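Evach magnetic screwdriver set, three months in

I bought the Evach set in April after stripping one too many screws with the cheap driver that lives in our kitchen drawer. It was $69, and I grumbled about it all the way home (my last set cost 11 bucks!). But I fix up old desktops for friends and I'd had enough.

First off, the handle is great. It's fat enough to get a real grip on and the cap on top spins freely, so you can lean on it with your palm and twist with your fingers. The magnet is strong too. Screws stay on the tip even when I'm reaching way down past the memory slots with one eye closed.

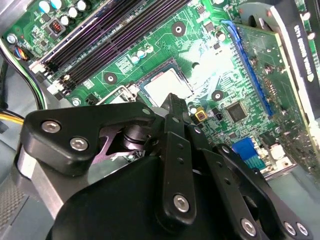 Shireen Mokoena wrote to me that hers held screws fine for the first few weeks and then the longer bits started wobbling in the collar, so she went back to her old Plavorance driver for anything deep inside a case. I haven't had that, but I did notice a tiny bit of play in the extension. Annoying on a long screw, no big deal on a short one.

The case is my main gripe. The bits sit in foam that grips them so hard I've bent a fingernail back twice, and the size labels are gray on black, which, come on. I put dots of nail polish next to the 8 I use most and now I can find them without my reading glasses.

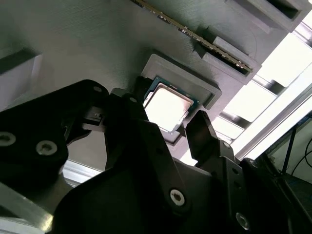

The smallest Phillips is the one I reach for all the time, and it still looks sharp. I wish they'd thrown in a second one, because you can't buy single bits from Evach yet. I asked. They said maybe next year.

Four stars from me. Get it if you open up computers a lot, skip it if you're just hanging shelves.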